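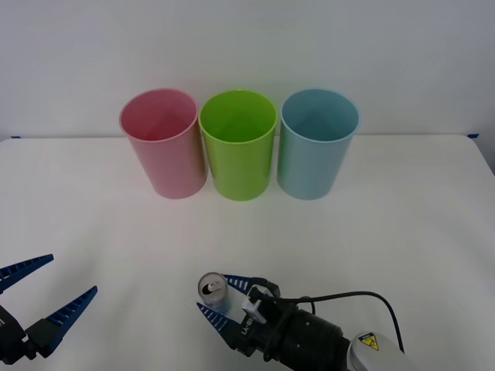
Three cups, one can, two grippers

Can a machine clear my kitchen table yet? I've got 200 dollars and a lot of hope!

Leonidas Margaritis, April 2021
Getting there! Picking up a cup or a can is well within reach for lab arms - I love watching it. Your 200 won't buy an arm like that, sadly. My Imow does the lawn and I paid over 3000 for the setup.
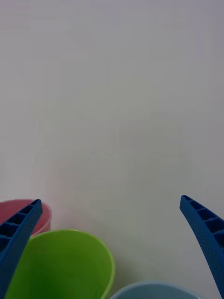
Do I have to stack the cups myself before the dishwasher?
For now you do. Loading is still hard for home machines, with wet glasses and odd shapes all mixed up.

skorkevik187
get a robot vacuum. had mine since December, 2 rooms a day, great fun

Carrillo
Seconding the vacuum. Ours gets stuck under the couch but I'd buy it again!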